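Notebook, bench 3 – tray and cloth trials
September, entry started 9:30 a.m.

Carried over from last entry: the paper on the table has been replaced. The old sheet had a crease across the middle, and the tray rocked on it enough to spoil two height readings. New sheet is one piece, pulled flat, covering most of the top. It is narrower than the old one and leaves a strip of bare wood along one side. I left it that way. Do not measure from the paper edge, measure from the table edge.

Purpose of this week's work is to settle the layout for the Fedar tray (the shallow off-white one) with a kitchen cloth next to it. Doaa wants the same layout used for the drying-time series and for the folding series, so that we stop resetting the table between them.

Tray, measured dry, with the steel rule and the small caliper:
Inside length, 30 cm, taken along the center line. The corners are rounded, so a reading along the wall comes out short.
Weight, 200 g on the kitchen scale. Repeated after re-zeroing, same value.
Slots: both 11 mm wide at the widest point. Length not recorded, the caliper jaws would not sit square in the rounded ends.
Rim holes: not measured. Siobhán has the pin gauges.

The floor of the tray is not quite flat. Rule on edge across the middle shows a thin line of light underneath, more toward the end without the slots. I could not get a feeler under it. Water poured in at that end stays at that end. Water poured in at the slot end leaves through the slots, as expected, and wets the paper, so the drying series needs a second tray or a folded towel underneath. I used a towel for the one pour I did and then changed the towel.

Cloth. We have three in the drawer: the plain gray Hayat, the Finley check, and the fruit print. The gray one is too close to the color of the wall shadow in the tray and Doaa could not find its edge in her earlier pictures. The check has shrunk unevenly and no longer folds square. Fruit print it is, for both series. The large yellow circles also make it easy to say which part of the cloth ended up on top, which saves writing out "left corner, reverse side" every time.

Washed once before use, no softener, line dried. Mass after drying 92 g. I would like a second weighing after it has been in the room overnight, as the room has been damp.

Placement rules, as agreed with Doaa at 11:15:
Tray goes on the diagonal, slot end away from the person working.
Cloth goes behind the slot end, dropped from hand height and left as it falls. No smoothing.
A lower edge of the cloth may lie on the paper near the tray. It may not hang into the tray.
Paper in front of and beside the tray stays clear. Pencils, rule and tape go on the shelf.

The drop is the weak point. I did a handful of drops to get a feel for it and the cloth lands differently each time, sometimes spread nearly flat, sometimes in a heap. Doaa is content with this for folding. For drying it matters, because a heap holds water in the middle. Proposal: for drying only, spread the cloth flat and pinch it up once at the center. Not tested.

Layout for folding:

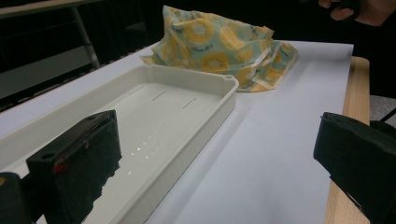

Fedar tray on fresh paper, slots at the far end, fruit-print cloth left bunched behind the rim.

Lighting note: small bright reflections show on the tray floor toward the near end. They move with the viewing position, so they are not scratches. I wiped the floor with a dry tissue and with alcohol to be certain and they were unchanged. Blinds down, ceiling lights on, desk lamp off.

Sinus tape tried for marking the tray corners on the paper. It lifts the surface of the paper when peeled. Use light pencil ticks instead, outside the rounded part of each corner.

To do:
Rim holes, when the pin gauges come back – ask Siobhán.
Slot length, try a paper rubbing.
Second weighing of the cloth.
Test the center pinch on a wet cloth, towel under the tray.
Order paper from the wider roll. The present roll has enough left for a couple of sheets.

Stopped at 4:40 p.m. Tray rinsed and left upside down on the rack.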